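Hallis Breakfast Table Set

Item no. 784
Sold by Caldeira Home and Display

The Hallis set is a tabletop breakfast display for showrooms, model apartments, store windows and classroom play kitchens. It comes with a cream toaster, artificial fruit, imitation toast, a pale green plate and a white tablecloth with a thin black grid. Everything ships in one carton. The pieces can also be ordered one at a time, see the parts list at the bottom of the page.

Toaster

The toaster is a two-slot model in cream with rounded edges and a plain front. The slots run side by side across the top, and the imitation slices are cut to stand in them with the upper part showing above the rim. Slices in the toaster read well from a distance, so most of our window customers set it up this way. Do not switch the toaster on with imitation toast inside. The slices are for display only and will melt.
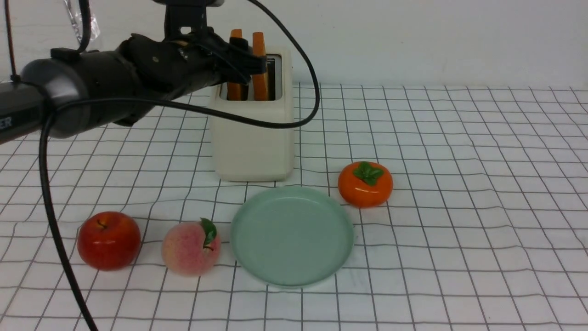

Fruit, toast and plate

The fruit is full size and has a light weight inside so it stays where you put it. The apple is glossy red with a short stem. The peach is pale pink, and the persimmon is bright orange. None of it is edible. For play kitchens, please note that the apple stem is a small part and the set is not meant for children under three.

The plate is round, in a pale mint green, and has room for two slices. Set it in front of the toaster with the fruit to either side. The power cord is white and can be led away along the back of the table, where it shows less against the cloth.

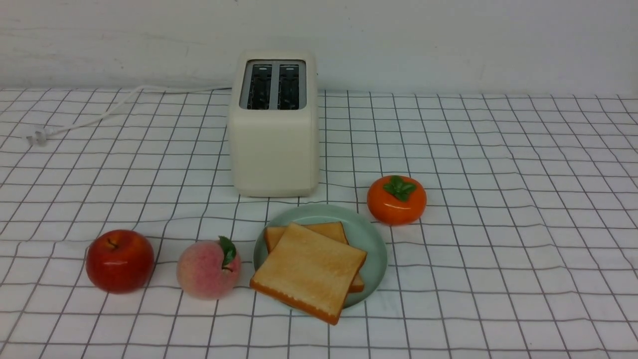 Tablecloth

The cloth is sold under the Keden name. It arrives folded and will have creases. Iron on low from the back, or hang it overnight and smooth it by hand once it is on the table. A few soft ripples will stay in the fabric – this is normal. Machine wash cold, no bleach, line dry.

Care

Wipe the fruit and slices with a damp cloth. Keep them out of direct sun if you can, the orange pieces fade first. Unplug the toaster before dusting.

Parts and ordering

Full set: 784
Fruit and imitation toast: 267
Keden grid tablecloth: 669
Mint plate: ask for current stock

Orders leave our warehouse within 8 working days. For larger orders or a mixed set, write to Zulmira Cardoso in sales. Questions about spare parts go to Rui Brandão.

Page updated 2 February 2025. The next delivery of tablecloths is due in April.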